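Unit 2: House Rules for a Two-Arm Table

Course handout, Troncoso Automation Shop, Prastolville
Room 217

Read this before the first lab session and bring it with you. The rules come from the Grillden shop manual, starting on page 73. Where the manual and this handout disagree, follow the handout, which was revised in June.

Why a table needs rules of its own

Most of the safety material you covered in Unit 1 was about one arm, one fence and one operator. A table with two arms adds a second moving machine, and the arms share space. Each arm can be set up correctly and still run into the other one. The rules in this unit cover the layout of the table, the use of the shared space, the grippers, and the written record. They apply on top of the site risk assessment and never replace it.

Layout rules

1. Containers go in one row, parallel to the back edge of the table.
2. Keep the front of the table clear. Tools, phones and drinks stay off it at all times, including when the arms are powered down.
3. Every container has a written position in the setup sheet. If you move one, you update the sheet before the next run.
4. Record which containers touch and which have a gap between them.
5. Labels face the operator's side and must be readable from where the operator stands.

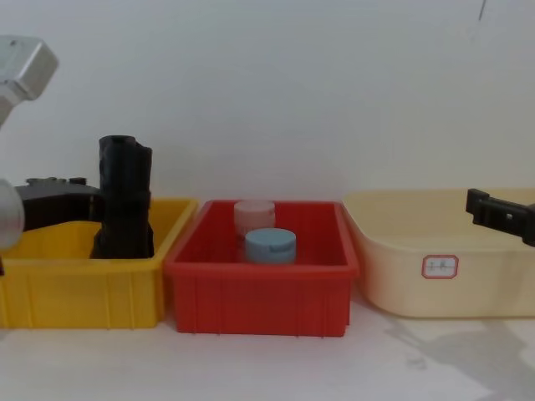 Rule 4 gets skipped more than any other, so it needs a few words. When two containers touch, a bump to one can push the other, and both taught positions may be off afterward. The yellow and red bins in this row touch, and a narrow strip of table separates the red bin from the cream basin. The setup sheet should say so in those terms: "yellow and red touching, gap between red and cream." After any contact with the yellow bin you would check both it and the red one before going on. You would also look at the cream basin, but the gap gives you something to compare against the sheet.

Rule 5 is partly a matter of handwriting. Use a thick marker and capital letters. If you can't read a label without leaning over the table, replace it.

Tall items

Anything that stands above the rim of its container is a tall item. Tall items matter because a travel height that clears the rims may not clear them. Write down the tallest item on the table at the start of each run, and set the travel height from that item plus the clearance on your setup sheet. In the lab the minimum clearance is 35 mm. If a taller item is brought in, the travel height is set again before anything moves.

Watch for items that are soft or uneven. Measure these at their highest point, standing as they will stand during the run. A loose flap or a handle counts toward the size of the item.

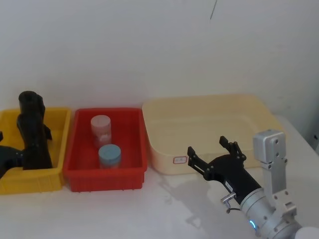
Shared space

The shared space is any part of the table that both grippers can reach. On our tables it takes in the middle container and part of each neighbor. The rule is one arm at a time. An arm asks for the space, gets it, does its work, leaves, and gives it back. The program must not give the space to the second arm until the first has reported that it is outside.

Outside means the whole arm. Students often check the fingertips and forget the wrist, the elbow and the cable. Use the full outline of the arm when you draw the zone on your layout sheet, and include the cable at its widest loop.

If an arm stops inside the shared space for any reason, the other arm holds where it is. You don't drive the second arm around a stopped one. Clear the fault first, move the stopped arm out at reduced speed, and then restart from the last completed step.

Reading: holding, handing and letting go

The next section is reprinted from the Gresetti course notes with the author's permission. It is short and will be discussed in class.
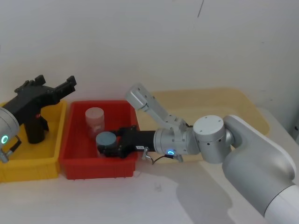 By Dragica Leka
Instructor, Gresetti course series

A gripper that is holding something is a different machine from the same gripper empty. It weighs more, it reaches farther, and it can drop what it has. Good practice begins with telling the controller about the load. Enter the weight of the item before the run, and if items vary, enter the heaviest.

Close on the body of an item whenever you can. Lids come off. If a jar has to be taken by the lid, the setup sheet must say that the lid has been tested with the jar full, and it must name the person who did the test.

Lift straight up until the bottom of the item is above the rim, and only then travel sideways. Set down in the reverse order. Don't open the fingers until the item is resting on a surface. A drop of even a short distance can tip a round container, and a container on its side will roll.

Decide beforehand what a power loss does to the gripper. Some hold, some go slack, and you should know which kind you have before you put a hand under it. Test it with a light item over an empty tray.

Indicator lights on an arm are useful, but their colors don't mean the same thing from one maker to the next. Post the meaning of each color beside the table. An operator who has to guess should stop the arm and ask.

Gripper checks before each run

Do these with the arm stopped and locked out.

Look at both finger pads. Replace them as a pair if either is torn, loose or shiny.
Check every screw on the finger linkages and the mounting plate. Tighten to the value in the manual.
Move the cable by hand and see that it doesn't catch on the plate.
Clear the area between the fingers.
Initial the check sheet.

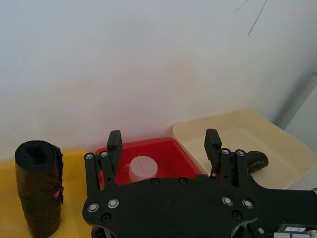 Who is allowed to change a taught position?

Anyone who has passed the Unit 2 practical may change one, as long as a second trained person watches the first run at reduced speed. Both sign the setup sheet. The old position is crossed out with a single line so it can still be read.

What to write down

The run record is one page. It lists the containers from left to right, the tallest item, the travel height, the heaviest load, and any stop with its cause. "Arm stopped" is not a cause. Write what the arm was doing, which step it had reached, and what you found when you looked.

Keep the page in the binder in Room 217. Pages with a recorded stop go in the front pocket until the instructor has read them.

For next time

Draw the shared space for your table, full outline, both arms, and bring one completed setup sheet with a layout that includes at least one pair of touching containers.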